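From: Gion Trummer
To: cell-upkeep list
Date: Jul 22, 2019
Subject: Re: Wrist offset after finger swap, and the lid knob pick

Zdislava Holub wrote:

> We changed the fingers on the Golis cell and now the arm closes too
> high on the lid knob. The simulated cell still has the old finger
> length. Do I correct the tool file first, or re-teach the pick? Also,
> Vlasta Vávra says the speed should stay at 9 percent until this is
> settled. Is that still the rule?

Zdislava,

Correct the tool file first. If you re-teach the pick against a wrong tool length, every other point in the program stays off and you will be chasing them one at a time.

The order we use at Zitgate:

Measure the new fingers from the mounting face to the tip, with the gripper closed. Measure both. On our last set one was 2 mm longer than the other and we sent the pair back to Seyoum.

Enter the length in the tool file and save it under a new name. Keep the old one. Dušan Bartoš overwrote ours in December and we had to rebuild it from a printout.

Load the same file in the simulated cell and run the knob pick there. Stop it at the point where the fingertips meet the knob and look at it from the side. Then check the wrist and forearm against whatever is standing nearby. We keep the simulated table crowded on purpose – cups, a bottle, a dish, a box in front of the base – so a bad approach shows up before the real arm gets to it.

Only then go to the real cell. Yes, 9 percent is still the rule. Run the pick with the lid removed, then with the lid in place. After that go up in steps, and do not go to 100 until the cell has done 170 picks without a stop.

One more thing on the fingers. The screws that came with ours were too short for the thicker plate. They held, but by only a few threads. Drakico stocks the longer ones and I can send you the part number. Put a paint mark across each head when you have tightened them, then look at the marks at every shift change.
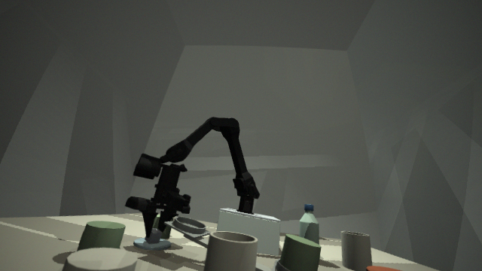
If the tips still close high after all that, check the wrist zero before touching anything else. Ours had drifted after a bump and I lost most of a morning on the tool file before I looked. Zdislava Jelínek has the zeroing pin and the sheet that goes with it.

Gion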